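Two languages in one plant

I started at Adby in April, in the Randside plant, where we make door seals and window channels for three car makers. Adby was bought by Inard a while back, and Inard runs everything in English. The floor at Randside does not. When I came in, the shift handover sheets were in one language, the drawings in another, and the fault codes on the presses were still in whatever the machine builder had used.

My first job was the handover sheet. There were 417 standard phrases on it. Vangelis Karagiannis, the shift lead, had typed most of them himself and knew them by number. We got it down to 180, and each line now has both languages side by side. Printing it takes two pages. People complained for a week and then started using it.

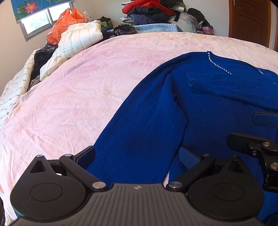
What changed on the floor

Scrap reports go out in English only. That was head office's decision and I think it was the wrong one. The operators who write them are now shorter and vaguer than they used to be. "Seal bad" tells the quality desk very little. Kam-wah Kan on the quality desk walks down and asks, and gets a full answer in two minutes.

Meetings are at 7 in the morning. If everyone in the room speaks the local language, we use it, and somebody writes the minutes in English afterward. 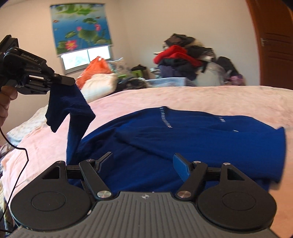
The supplier side is easier. Zou sends us rubber compound in lots of 1,000 kilos, and their paperwork has been in English for years. The only trouble we had was a date written day first and read month first, so a good lot sat in quarantine until someone called them. We write the month as a word now.

Next up are the press fault codes. I have the builder's manual and a spreadsheet, and Vangelis has promised me an hour after his shift.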